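3. Hungarian occupational and nickname surnames in the Jarkden registers

3.1 Selection of the records

The Jarkden registers cover baptisms, marriages and burials in a single parish and its two outlying farms. The volumes are not continuous. Two gatherings are missing from the second volume, and the burial entries for the years just before the gap are in a poor hand that we read with difficulty. We took every surname that appears in at least two separate entries, and set aside names found only once, as many of these belong to travelers, soldiers or godparents from elsewhere. This left 131 surnames. Spelling variants were grouped under one headword when the same household could be followed from one entry to the next, and were otherwise kept apart.

The grouping was done twice, first by the present authors and then by Mariann Medve working from the scanned pages without sight of our list. The two lists differed on four headwords. In three of these the difference came down to a single letter, and we followed Medve's reading. The fourth, Skumari, is treated in 3.4.

3.2 Occupational names

Of the 131 headwords, 32 can be assigned to an occupation with no serious competing explanation. The most common is Szabó ("tailor"), followed by Kovács ("smith") and Molnár ("miller"). The first two are spread over both farms and the main village. Molnár is limited to households beside the stream, and in the earliest volume it still seems to act as a description. The priest writes "the miller" in Latin for one man at his marriage and enters the same man as Molnár at the baptism of his second child. His brother, who did not work the mill, is never called Molnár in the first volume but appears under that name in the second. We take this as evidence that the name became hereditary within a single generation.

Szabó shows no such change. It is hereditary from the first page on which it appears, and no bearer of the name is described as a tailor anywhere in the registers. The one man who is so described, in a burial entry, carries a different surname altogether. A name of this kind tells us about the trade of an ancestor at an unknown distance and should not be used to reconstruct the economy of the parish.

Dobos calls for more care. The usual gloss is "drummer," from dob ("drum"), and this is probably correct for most of the country. Drummers were used by villages to announce notices as well as by military units, and the name may reflect either duty. It could also refer to a maker of drums, as the same ending is found in names for makers and sellers of goods. The registers give no help here. We count Dobos as occupational, since all of these readings are, but we do not assign it to a trade.
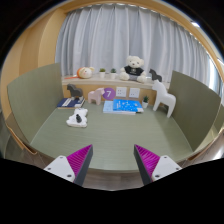 3.3 Nickname surnames

Nickname surnames are harder to count, because the line between a nickname and other classes is often a matter of judgment. We include names from animals, from color of hair or skin, from size, and from habits or temper. Medve ("bear") is a clear case, and is usually explained as a reference to strength, bulk or a slow way of moving. Two other origins have to be kept in mind. Animal names could be taken from house signs in towns, although this is unlikely in a village of this size. They could also be given to people who worked with the animal. A bear leader might well be called Medve, in the same way that a keeper of falcons might take the name of the bird.

Color names raise a different problem. Fekete ("black"), Fehér ("white") and Veres ("red") are all present, and all three are normally taken to refer to hair or complexion. In the Jarkden registers, however, Fekete and Fehér are used for two branches of one family, whose common grandfather is entered under a third name. The pair was evidently used to tell the branches apart, and it is possible that only one of the two was ever descriptive. Once one branch was "black," the other could be called "white" by contrast, whatever its members looked like. Similar pairs with Nagy ("big") and Kis ("small") are well known, where the sense is often "elder" and "younger" -- or simply "the one household" and "the other."

3.4 Unexplained names

Two headwords resisted every explanation we tried. Modance occurs in seven entries, all in the second volume and all for the same household. The spelling is not Hungarian in appearance, and the priest varies it more than any other name in the book, which suggests that he was writing down what he heard. A foreign origin is likely, but we have found no matching form in the neighboring parishes.

Skumari is the more difficult of the two. Medve kept it apart from a similar name in the first volume, while we had placed them together. The opening group of consonants is unusual for a Hungarian word, and older borrowings tend to break up such a group with a vowel. If the name was borrowed early, we would expect to find a form with that vowel somewhere in the record, and the similar name in the first volume does in fact have one. This was our reason for joining them. Against it stands a gap of roughly 100 years between the last entry for the one and the first entry for the other, with no household to connect them. We now list the two names separately and leave the question open.

Sándor Szabó has suggested to us that the final -i may be the common ending for a person from a given place, which would point to a lost or distant settlement name. No such settlement appears on the maps we have consulted. The ending is also too frequent to carry much weight when the rest of the word is unknown.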